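부동산 매물 설명문 작성 실무
제4강 강의자료: 내부 마감과 설비의 기재

담당 강사: Abenezer Gebretsadik

1. 강의 목표

본 강의는 주거용 매물의 설명문에서 내부 마감재와 설비 상태를 기재하는 방법을 다룬다. 수강생은 강의 종료 후 현장 확인 기록을 바탕으로 설명문 초안을 작성할 수 있어야 한다. 외부 전경과 대지에 관한 사항은 제3강 자료를 참조한다.

2. 설명문의 기본 순서

설명문은 현관에서 시작하여 실제 이동 동선에 따라 서술하는 것을 원칙으로 한다. 거실과 식사 공간을 먼저 쓰고, 주방, 침실, 욕실, 수납공간의 순으로 이어 간다. 복층 구조의 경우 한 층의 서술을 마친 뒤 다음 층으로 넘어가며, 층 사이를 오가는 서술은 피한다.

교체 또는 보수 이력이 있는 항목은 해당 공간을 서술하는 문장 안에 함께 기재한다. 시공 시기를 소유자의 진술로만 확인한 경우에는 "소유자 진술에 따름"이라고 부기한다. Westgate 단지 실습 매물의 경우 바닥재는 시공 확인서가 있으나 창호는 확인서가 없으므로 두 항목의 표기가 달라야 한다.

3. 형용사의 사용

"넓은", "밝은", "고급스러운" 등의 표현은 근거가 되는 사실과 함께 쓸 때에만 허용한다. 거실이 밝다고 쓰려면 창의 방향이나 개수를 같은 문장 또는 바로 다음 문장에 제시하여야 한다. 근거가 없는 형용사는 첨삭 과정에서 삭제한다.
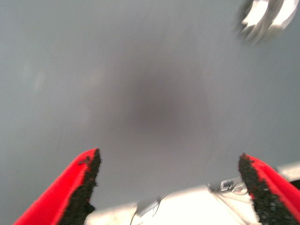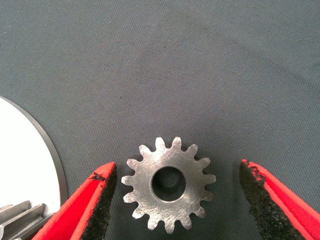
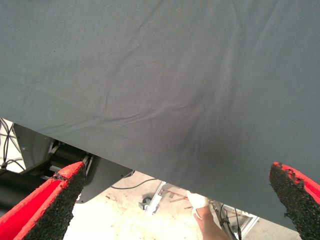
4. 색상과 재질의 표기

색상과 재질은 구매 희망자가 방문 시 가장 먼저 대조하는 항목이므로 설명문과 현장이 일치하여야 한다. 색상은 일반 명칭으로 적고, 제조사의 색상명은 자재 목록이 확보된 경우에 한하여 괄호 안에 병기한다. 같은 회색이라도 짙은 회색 직물과 긁힌 자국이 있는 무광의 강철 면은 구별되므로, "회색 마감"이라고만 쓰지 말고 재질과 표면 상태를 함께 적는다. 커튼, 블라인드와 같이 매매 대상에서 제외될 수 있는 물품은 포함 여부를 확인한 후 기재한다.

5. 설비의 표기

가. 난방 및 급탕: 방식, 설치 위치, 최근 점검 여부를 적는다. 점검 기록이 없으면 "점검 기록 미확인"으로 표기한다.
나. 주방 가전: 붙박이와 이동식을 구분한다. 이동식 가전은 매도인이 인도하기로 서면 합의한 품목만 기재한다.
다. 세탁 공간: 급수와 배수 설비의 유무를 적는다. 기기 자체의 포함 여부는 별도의 문장으로 쓴다.
라. 주차: 차고가 건물에 접하여 있는지, 실내에서 직접 출입할 수 있는지를 밝힌다.

6. 실습 과제

Sollska 매물과 Ayele 매물의 현장 확인 기록을 읽고 설명문 두 편을 작성한다. 두 편을 합한 분량은 공백을 포함하여 4000자를 넘지 않도록 한다. 각 편에는 소유자 진술에 따른 항목을 두 가지 이상 포함하고, 출처 표기를 누락하지 않는다.

제출 기한은 8월 말이며, 제출처는 Gellisen 교육실이다. 첨삭본은 제5강에서 배부한다. 제5강에서는 관리비와 공용 시설의 기재를 다루므로, 수강생은 각자 거주지의 관리비 고지서 1부를 지참한다.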